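Senior Network Operations Engineer, Core Routing

Stetus runs wholesale fibre and managed routing for regional internet providers, housing associations and public bodies. The company has 600 staff across 2 operating sites, Brellia and Skandton. The network operations group is based at Brellia and is recruiting one permanent engineer to work on the core routing platform. The post is full time.

The core carries traffic for 1,522 customer handover points. It uses IS-IS as the interior protocol, BGP for customer and peering sessions, and MPLS for layer 2 and layer 3 services. Segment routing has been in service on the inner ring since March and will be extended to the aggregation layer under the programme known internally as Shokri. The person appointed will spend a large part of the first year on that work.

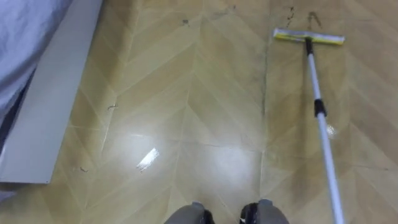 WORKING FOR STETUS / NETWORK OPERATIONS

Duties

Plan and carry out changes on core and aggregation routers, including software upgrades, line card replacement and the moving of live circuits.

Write method statements and rollback plans. Every change to the core is reviewed by a second engineer before it is scheduled.

Act as the final point of escalation for routing faults passed up by the service desk. The target for first technical response on a priority fault is 60 minutes.

Maintain the configuration templates and the test suite that checks them. Templates are held in Git and rendered with Jinja2. Manual edits on production routers are limited to fault conditions and must be reconciled with the repository before the ticket is closed.

Produce capacity reports for the peering and transit links, with recommendations for upgrade.

Take part in the on-call rota. On-call duty is paid separately from salary, and call-outs at night are followed by a rest period before the next shift.

What we need from you

Sound working knowledge of BGP policy, IS-IS or OSPF, and MPLS in a service provider network. Experience gained only in office or campus networks will not normally be enough for this grade.

Ability to read a packet capture and to explain the findings in writing to a customer.

Working knowledge of Python, sufficient to maintain existing tools and write small new ones.

A full driving licence valid in the UK. Travel between Brellia and Skandton is by pool car.

Experience of segment routing, streaming telemetry or optical transport would be useful. Vendor certificates are taken into account but are not required, and a degree is not required.

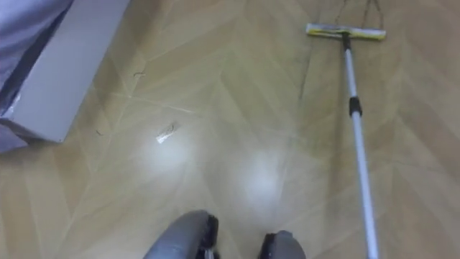
Stetus Recruitment

Pay and conditions

The post is graded NE4. The salary range for the grade is sent with the application pack. Annual leave, pension and sick pay follow the standard terms for engineering staff. Up to two days a week may be worked from home once the probation period has been completed, except when a planned change requires attendance on site.

Selection

There are two stages. The first is a telephone interview on routing principles. The second is held at Brellia and consists of a practical exercise on a lab network, followed by a panel interview. The lab exercise is open book and candidates may bring their own notes. Travel costs within the UK are refunded against receipts.

How to apply

Send a CV and a covering letter of no more than two pages through the vacancies section of the Stetus website. The letter should describe one network fault or migration for which you were responsible, with the cause, the action taken and the outcome. Please remove customer names and addresses.

Applications close on 2022-05-22. Those received after the closing date will not be considered. We do not accept CVs from agencies for this post.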